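News > Releases > Cundton

May 5, 2026 — I'm Gerasimos Mavromatis, and I look after our two-armed cleaning robot at Dravotus in Cundton. 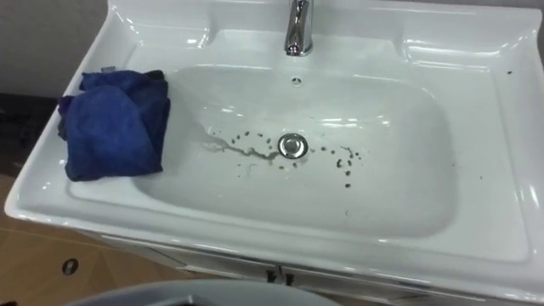

Setting up Won is mostly fiddling! I teach it each basin by hand, and the brownish spots by the plug are what I tune the wiping path to. We've logged more than 952 wipes since April. 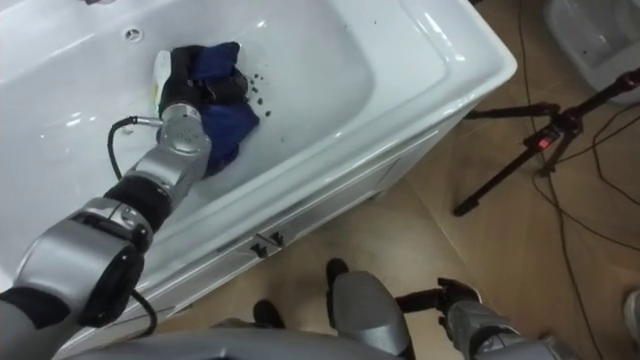 After that I check the wrist screws and cable slack — a snagged cable ruins my morning — and save the settings.

Contact: Dravotus press desk | © Dravotus | Back to top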